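Textile Conservation Technician (Dyed and Printed Cottons)

Zostik Textile Study Collection, Brundau
Fixed term, two years, full time
Posted 16 Aug 2024
Reference: 776

The Zostik collection holds printed and piece-dyed cottons, furnishing fabrics, sample books and a smaller group of garments, most of them acquired from mill closures. We are recruiting a technician to work on the rehousing and condition survey of the Šimek deposit, which came to us as flat lengths, folded lengths and bound swatch volumes. The post reports to Judite Azevedo, Head of Conservation.

Background to the post

The Šimek deposit has never been surveyed as a whole. Earlier work covered the sample books only and recorded fiber, weave and dye class where these could be established without sampling. The flat and folded lengths have an accession number and a shelf location but no condition grade. Many of the folded pieces have set creases, and a proportion of the reds and pinks show uneven fading along the fold lines. Light exposure before acquisition is not documented.

The survey will assign each piece one of four condition grades, record fold damage and color change, and set a display limit. Rehousing follows directly from the grade. Pieces in the first two grades are rolled on covered tubes; the remainder stay flat and are interleaved with unbuffered tissue. 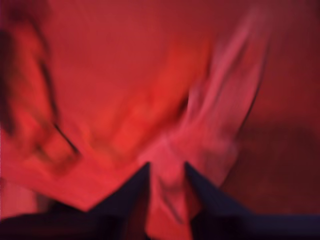
Duties

Examine pieces under visible and raking light and enter a condition grade in the collection database.

Take color readings with the department's spectrophotometer at fixed points on each piece, following the existing protocol. Pale pinks and other low-saturation shades are read three times and averaged.

Carry out surface cleaning by low-suction vacuum through a screen. Wet cleaning is outside the scope of this post.

Test for dye bleed where a treatment proposal requires it, under the supervision of Nasrin Rostami.

Prepare tubes, boards and boxes, and label them in line with the store's location system.

Monitor temperature and relative humidity in the two textile stores and report excursions the same day.

Assist with loans. A group of printed lengths is due to travel to Tunis during the contract, and the technician will prepare outgoing condition reports for it. Travel with the loan is possible but not guaranteed.

Requirements

A degree or diploma in textile conservation, or equivalent bench experience in a museum, archive or commercial studio.

Practical knowledge of cotton and of the main dye classes used on it, including madder, direct, azoic and vat dyes.

Accurate written record keeping in English. Condition reports are read by couriers and registrars outside the department and must stand without explanation.

Ability to handle rolled textiles on tubes weighing up to 15 kg, with a second handler where the length requires one.

Normal color vision, which is tested at interview – the test takes a few minutes and is done under the same lamps used in the survey.

Experience with spectrophotometry is useful but training will be given. Applicants who have worked only with costume or only with carpets are welcome to apply and should say in their letter how that experience would transfer.

Terms

The working week is 37.5 hours with 27 days of paid leave a year in addition to public holidays. The first three months are probationary. Work is on site; survey data cannot be entered remotely. The start date is in October and can be adjusted by a few weeks for candidates with a notice period to serve.

How to apply

Send a résumé, a letter of no more than two pages and one sample condition report to Hiba Harb in the personnel office, quoting the reference number. Remove owner names and insurance values from the report. Photographs may be included if you hold permission to share them.

Questions about the technical content of the post go to Kgomotso Kruger, who runs the survey. Questions about relocation or work permits go to Zaid Aoun – please raise these before applying if they affect your start date.

Interviews are held in Brundau and include a practical exercise on a study piece. Travel costs within the country are refunded against receipts.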